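7th March

Just home from the Kallcombe Chamber Players and I'm too wound up to sleep, so you're getting a thread. Sorry in advance to everyone who follows me for bread.

1/ The program was two pieces, both by Eynon. First half the string quintet, second half the Urkach Songs for voice and seven instruments. I'd only ever heard the songs on a scratchy radio recording, so I've been looking forward to this since they put the season up.

2/ The quintet first. It starts with the second cello completely alone, way up high where a cello sounds like it's asking you for something. Ivan Sirko played it and took it so slowly that I thought he'd lose the line. He didn't. When the viola finally came in underneath I got actual goosebumps.

3/ The slow movement has this tune that keeps trying to get going and stopping on the same note. Every time it stops, a different player picks it up. I love that kind of writing! You start guessing who's next, and I guessed wrong every single time.

4/ Small grumble: the finale was FAST. Exciting, sure, but the plucked part in the middle turned to mush from where I was (row G, far left, next to the radiator).

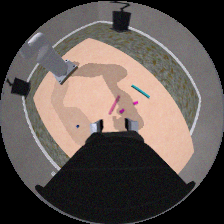 SONGS

5/ OK, the songs. Nineteen of them, some only a few bars long, sung without a break. 51 minutes! I did wonder if my back would make it. I never once looked at my watch.

6/ Khrystyna-Mariia Nechyporuk was the mezzo and I will be hearing her in my head all week. She has a big voice and spent most of the night using a tiny part of it. The lullaby was barely more than talking, and it still got all the way to the back wall.

7/ Then in the ferry song she opened up for one phrase – just one – and the woman beside me grabbed my arm. We don't know each other. We're friends now, I think.

8/ The clarinet deserves a post too. There's a long duet with the voice near the end where they keep swapping notes, and for a second or two I really couldn't tell which was which. If you know who was playing, tell me, the program only listed the strings. (Why??)

9/ For anyone asking: no, you don't need to know the language. They had the words printed in both, with the lights left up enough to read. I gave up reading after the fourth song and just listened, then read the whole thing on the bus.

10/ They're doing the same program in Zirkeck later in March, in the old market hall. It's a drier room than ours, so that finale might come out cleaner. I'm trying to talk my sister into driving.

11/ Someone asked where to start with Eynon. Try the slow movement of the quintet, with headphones, and give it two goes. The first time I heard it I thought it was kind of dull, and now look at me.

12/ Edit to add: the encore was the lullaby again, with only the harp. Going to bed now. Bread tomorrow.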